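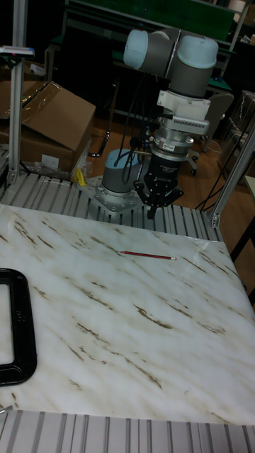
The red pencil, and the arm that was supposed to want it.

My sister-in-law Seema Pandey has a theory that every shared workshop gets haunted sooner or later, and that ours just got there faster because we pay so little rent. I told her a robot arm is a machine with cables on it. She told me to come in at two in the morning and say that again.

So I did! I brought a thermos and the notebook, and I sat down on the stool by the door with my coat still on, because October in Istemmont is no joke and the heater goes off at midnight.

I should say what we were building. The plan was a drawing arm, something that would pick up a pencil, any pencil, and copy whatever you put in front of it. Seema did the code, which she named Randon after a typo she refused to fix. I did brackets and bolts and cable ties (so many cable ties) and most of the swearing. We'd gotten the marble from Salminen, the kitchen place by the canal, for 200 dollars and a promise to haul it ourselves, and it nearly took my foot off on the stairs.

Randon had one job that month. Close on the pencil, lift the pencil. It had tried 22 times and every single time it stopped a little short and hung there, like a person who walks into a room and forgets why.

"It's being polite," Seema said.

"It's being calibrated wrong," I said, and she threw a rag at me.

Anyway, two in the morning. I powered everything up, set the red pencil on the marble and typed the command. The arm swung over, came down slow, and stopped. Of course it did. I wrote "no" in the notebook and got up to pour some coffee, and when I looked at the log on the laptop there was a number in it I had never seen before. 1763. No label, no units, just sitting at the bottom of the screen where the error code should have been.

I texted Seema. She called me back in four seconds, wide awake, the ghoul.

"Run it again," she said.
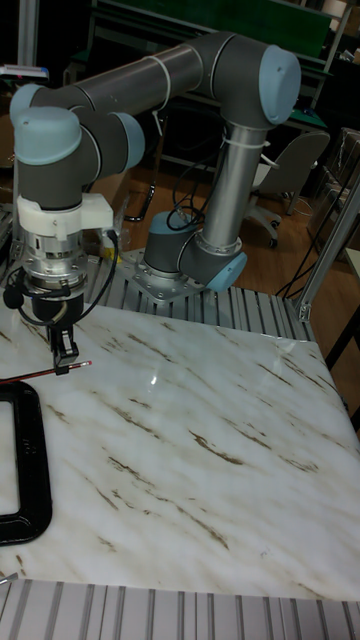
Over the marble again, fingers down, pencil still on the slab.

I ran it again. Same swing, same stop, same number. I could hear her typing on her end, and then I couldn't hear her typing.

"Where did that slab come from?" she said. "Before Salminen."

I didn't know. Some old house, the guy had said -- he'd mentioned a fireplace, or maybe a washstand, I was mostly thinking about the stairs. She wanted me to look underneath it. By myself, at that hour, with a slab that had already gone for my foot once!

"It's probably a buffer thing," I said.

"Probably," she said, very nicely.

I stood there for a while with the phone against my ear. Then I put the thermos down, took my coat off, and went to find the flashlight and the pry bar.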